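Fatamdale's practice kitchen is open again

Good news if you've been waiting to get back to the Tunditz cooking evenings – the little practice kitchen on the ground floor in Fatamdale opened again in June, and I went over to have a look before the first class filled up. (It filled up. Sorry!)

The whole job came in at $2,298, and most of that went into the counters and the wiring behind the stove. I'd half expected a shiny glass cooktop, but they stuck with a plain white electric one with coil burners, and I'm so glad they did. It's what I learned on, it's what most of the rentals around here have, and if you can keep rice from catching on a coil you can cook it pretty much anywhere.

The old kitchen had everything shut away in drawers, so you spent half the class asking where the salt was. Now the things you reach for stay out. Spices stand in small glass jars by the wall, the cooking utensils are in a green crock to the left of the stove, and the knives and scissors have a wooden block on the right. The handles come in different colors, which is a small thing but I love it – "pass me the red one" is a lot quicker than trying to describe a blade with your hands full.

Classes run 20 weeks this time, up from the short spring run, and each one is built around a single pot and a kettle. Soup, beans, rice, a couple of stews, and one evening on eggs that I'm already signed up for. You get the recipe sheet to take home, and you eat what you make, so don't have a big dinner first.

The waiting list stood at 124 names when I asked, so a second group is being set up in the Jacobs building down the street, starting at 6:30 p.m. It costs the same and uses the same recipes, but you'll need to bring your own apron and a container with a lid for leftovers.
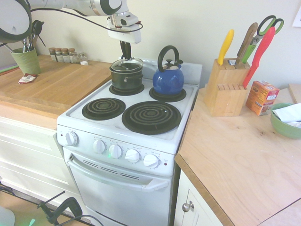

If you'd like a spot in that second group, the sign-up sheet is at the front desk in Fatamdale until the end of the month, and there's a copy at the Naron branch too. Put down a phone number as well as an email, as they're calling people in order when places come up.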